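Hukia gripper trials

The Hukia gripper trials are a long-running series of comparisons between hand-held gripper tools, held each November at the Prandska workshop in Brindisau. They began as a friendly way of settling which of two designs, the Hukia and the rather older Bite, was kinder to the wrist over a full afternoon's work, and they have grown a good deal since then -- though the tea is said to be no better.

Each tool is carried by a person, who picks up and puts down everyday things while the sensors on the tool keep a record of the movement. A full trial runs to 900 grasps per design, shared between 2 carriers, and the recordings are afterwards played back on a robot arm to see how well the motions carry over. Small, slippery things such as teaspoons have always been the hardest part, and the Bite has generally done better with them, its fingers being a little narrower at the tip.

Later trials added a comparison of finger pads, with ribbed rubber set against smooth, and a longer wear test of 3000 closings (a tiring business, by all accounts, and usually spread over several mornings). The Hukia came through this with its pads in good order, but its trigger spring was felt to have gone rather soft, and a stiffer one was fitted for the following year.

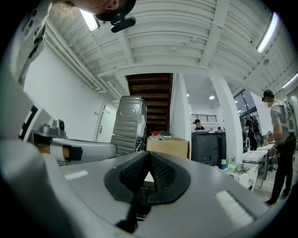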